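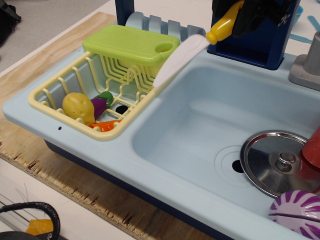 Flustus: A Kitchen Helper Arm on a Toy Sink
Final project report, Irnbridge Community Workshop, summer term
Submitted 8/26/25

1. Where the idea came from

I wanted to build a robot arm that could tidy up a kitchen, and I wanted it in the way you want things when you have never built a robot arm. My first plan, from June, had the arm bolted to the counter at home, washing real plates. My family had opinions on that, and so did my project adviser, who asked me very kindly what I thought a dinner plate weighed. So the kitchen got smaller. The one I ended up with is a light blue toy sink with two basins, a dish rack in the left one, and a faucet on the back rim that doesn't have to be connected to anything. I screwed up a lot of things this summer, but shrinking the kitchen was a good decision and I would make it again on day one.

The project is called Flustus, after the noise the first gearbox made. The goal I wrote down was simple enough: pick up a toy knife by its handle, carry it to the cutting board on the dish rack, lay it down there, and let go without dragging anything along on the way back up.

2. The bench

The sink sits on a wooden board, and the board sits on one of the white tables at the workshop. The board is an offcut, and its front edge is rough and chipped, as anyone who leaned on it in a short-sleeved shirt can tell you. I kept meaning to sand it. It did the two jobs I needed, though, which were to lift the sink a little and to give me something I could clamp down and mark with pencil, so that after packing up for the evening I could put everything back where it had been.

The dish rack surprised me by being the hardest part of the whole kitchen. It's made of thin cream-colored bars, and thin bars are miserable for a depth camera. Half the time mine looked straight through them and reported the floor of the basin. The lime green cutting board laid on top of the rack helped a great deal, giving the camera one flat, bright surface to find. The potato, eggplant and carrot stay in the rack as well. They are things the arm has to leave alone, and I wanted it to learn about leaving things alone early.

On the other side, in the big basin, there is a steel pot lid, and I have a love-hate relationship with that lid. It is shiny and curved, and it throws reflections that made my color detection see all kinds of nonsense. I could have taken it out. I decided a kitchen without one shiny thing in it would be cheating, so it stayed, and I spent the better part of two weeks on a mask that ignores very bright patches inside the right basin.

3. The arm and the gripper

The arm is a secondhand kit from Brundico, bought with the joints working and the wiring not. I rewired it from the base up, which taught me more about strain relief than I ever hoped to know. The gripper came from a Hubmann parts box and is black, with two fingers driven by one servo. I made new finger pads for it out of bicycle inner tube, glued on and trimmed with a craft knife. The first pads were too thick and the fingers couldn't close all the way on the knife handle. The second pair was too narrow, and the third pair is what I have now.

One electrical problem deserves a paragraph of its own, mostly so that the next student doesn't lose a weekend to it. Every time the gripper closed hard, the controller restarted. I suspected my code, then the USB cable, then the power strip, and I even moved to another table. The servo was pulling the supply voltage down for a moment each time it stalled. A 1000 µF capacitor across the servo supply fixed it, and I felt both very clever and very silly.

4. Teaching it the move

I drove the arm by hand with a small joystick box and recorded what it did. Over the summer I recorded 200 runs of the knife task. Of those I threw out 53, mostly for the same two faults: I hesitated over the rack and wobbled, or I bumped the cutting board and then corrected for it. The wobbly ones are tempting to keep when you have put in a whole evening, but the arm copies a wobble faithfully, and then you have to sit there and watch your own nerves being played back to you by a machine.

The control program is about 2520 lines of Python, and a good part of that is checks. It checks that the fingers have stopped moving before the arm lifts, and it checks the height over the board twice on the way down. I wrote those after an early version came down a finger's width too low and pushed the whole rack forward in the basin, with the vegetables riding along in it.

The angle of the knife was the thing I adjusted most. The handle is yellow and glossy, and it likes to turn between the pads. If the arm comes down with the blade too steep, the tip touches first and the handle twists in the grip. If it comes down too flat, the fingers reach the bars before the blade reaches the board. What works for me is a shallow slope with the handle up toward the back, where the gripper has more room.

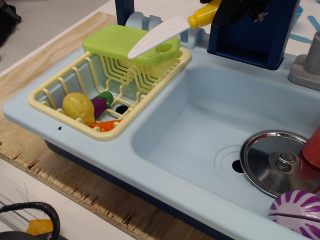 Figure 2. The knife angled over the cutting board, with the handle still held in the gripper.

5. What works and what doesn't

On a good day, with the pencil marks lined up and the workshop blinds down, Flustus lays the knife on the board and backs away cleanly time after time, and I still grin when it does. On a bright afternoon it's a different animal. My mask for the pot lid was tuned under the ceiling lights, and sunlight moves the reflections around in ways I didn't plan for. I would call the placing part finished and the seeing part about half done.

Letting go is also less graceful than I'd like. The inner tube pads are grippy (I chose them for that!), and the handle sometimes sticks to one finger for a moment as the pair opens. I've added a tiny sideways shuffle before the lift, which helps, although it looks as if the arm is wiping its fingers on something.

The task I had to drop was putting the vegetables away. The potato is a nice shape to grab. The carrot lies down low by the front bars of the rack, and with fingers as wide as mine there simply isn't space to get around it. I drew up a slimmer gripper in the last week, and the drawing is in the project folder for anyone who wants to take it further.

6. Costs and borrowed things

The arm kit was the big expense, and the workshop paid half of it on the understanding that it stays on the shelf there when I'm done. The toy kitchen pieces came from a yard sale, all in one bag. Tools, table and joystick box were borrowed from the workshop and have gone back.

7. If I had another month

I would print the slimmer fingers first and try the carrot again. After that I'd redo the color detection with recordings made at different hours of the day — morning, late afternoon, and evening with the lamps on — and see whether the lid still causes trouble. I would also like to run the arm with the rack turned around in the basin, which I never tried. And I would sand the front of that board.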